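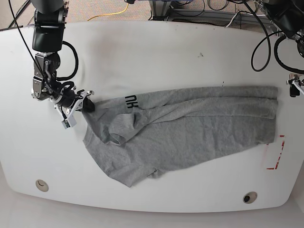 I ran my first trail race! October 26, 2022 is going on the kitchen wall in big letters, next to the map of the Zudoncombe loop that I've been staring at since April.

The course is 8 miles with one nasty climb up to Tralow, and I had practiced that climb so many times I thought we were friends. We were not friends. It had rained all night and the top section was pure mud, the kind that takes your shoe and thinks about giving it back. I walked a lot of it (so did everyone near me) and then the trees opened up and there was the whole valley, and I yelled. Just yelled! A man behind me yelled too.

The downhill was the best running I've ever done. Jolanta Tokarz had told me to keep my arms loose and look three steps ahead, and I swear it took minutes off my time. I came in 304th, and I could not be happier with that number.

Soup at the finish was lentil with lots of lemon. I had two bowls. Adanech Worku gave me the recipe and I'll post it once I've tried it at home.

Things I'd change: shorter socks, a bigger breakfast, and no brand new shorts. Ouch.

Sign-up for the spring race opens soon and I already have the page bookmarked.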